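3. Confidence-building measures and the question of order

Figure 1 is placed at the start of this section.

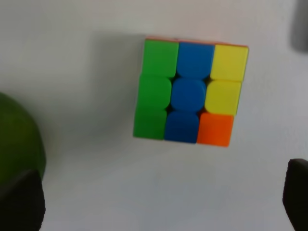
Figure 1. A 3x3 puzzle cube. The left column of the visible face is green.

The literature on confidence-building between neighboring states has mostly asked which measures work. It has asked less often in which order they should be introduced. In this section we discuss the second question, using the material from the Elholm talks between the governments we call, following Arroyo, the upstream party and the downstream party. The talks concerned the use of the Drondura river and the status of the border crossing at Vidal. They lasted 23 months and ended with a limited agreement on notification, signed at Drirnavness.

3.1 Two views of order

According to the first view, which we call the gradual view, the parties should begin with measures that cost them little. Exchange of telephone numbers between border commanders, or a shared calendar of military exercises, belong to this group. The expectation is that small successes make larger ones possible. The gradual view is popular among practitioners, and most of the persons we interviewed held it in some form.

According to the second view, early measures which are too easy can do harm. They allow each government to say at home that the process is moving, while the difficult matters are left for later. Noelia Arroyo has defended this position in her work on border regimes. In her opinion, a measure should be judged by what it makes harder to avoid at the next meeting. We find this argument strong, but it was developed for cases with an outside mediator who could set the agenda. In the Elholm talks no such mediator was present. The host provided rooms and interpretation, and did not take part in the sessions.

3.2 What was agreed, and when

We coded the written proposals of both parties. Of the proposals that entered the final round, 12 dealt with notification of troop movements, and 17 dealt with water releases or with access for river engineers. The downstream party wished to treat water first. The upstream party wished to treat notification first, and to discuss water only after a trial period.

The compromise was of a procedural kind. Both subjects were opened on the same day, in two working groups, and neither group could report a result to the capitals before the other had also produced a text. This rule is described in the minutes in one short paragraph, and it did not receive attention in the press. Our interviews suggest that it was more important than any of the measures themselves. One delegate told us that it made him read the papers of the other group for the first time – before that, he had considered water to be a matter for technicians.

The rule also had a cost. When the water group stopped its work over the question of who pays for the gauges, the notification group had to wait with a text that was already complete. Two members of the upstream delegation were replaced in this period. We cannot say whether the delay was the cause, and the persons concerned did not wish to discuss it.

3.3 The width of the zone

The distance from the border inside which movements must be announced was the last open point. The upstream party offered a zone of 12 kilometers. The downstream party asked for 100 kilometers, with the argument that its roads are fewer and its units need more time to react. The final text uses different distances for different kinds of units, and the annex that contains them has not been published. We therefore do not evaluate this part of the agreement.

3.4 Limits of the case

Three remarks are necessary. First, the two governments had already a working relationship at the level of customs officers, and this may explain why the crossing at Vidal was settled with little discussion. Second, our interviews were made after the signing, and people who took part in a successful negotiation tend to remember it as more orderly than it was. Third, the minutes are summaries which both delegations had to approve, so that sharp exchanges are probably missing from them.

With these limits in mind, we treat the linked reporting rule as a separate variable in the comparison that follows. Section 4 applies the same coding to the earlier round of talks on the Drondura, in which the two subjects were handled one after the other and no text was signed.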